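In Defense of the Heavy Sweatshirt
Nov 28, 2018
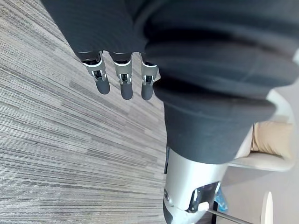 Every fall I get into the same friendly argument with my sister-in-law, who believes that thick clothes belong on a closet shelf, folded in thirds, and that anything else is laziness. I used to fold everything too (my mother ran a tight house, bless her), and it took me years of wrestling with sleeves to admit that some clothes simply don't want it. Look at a dark gray one like this, with its big soft folds and that bulge drooping down on the right, and tell me it would lie flat under a stack of T-shirts! You press one side down and the other side puffs up, and by the time you've won, you've lost your temper and most of the shelf.

So I drape mine. There's an old chair by our bedroom window, and from now until the end of January it holds whatever heavy thing I wore yesterday and expect to wear again tomorrow. I know how that sounds. My friend Inna Pasichnyk, whose closet is a pleasure to look at, gave me 11 good hangers one Christmas as a gentle hint, and I do use them, for shirts. A heavy knit on a hanger grows those odd little points at the shoulders, and I'd sooner have a rumpled chair than pointy shoulders.

I'm not arguing for heaps on the floor, mind you. Two pieces on the chair is my limit, and when a third shows up, one of them goes in the wash. My sister-in-law says that's still a pile. She's coming for the weekend, and I plan to leave it right where it is.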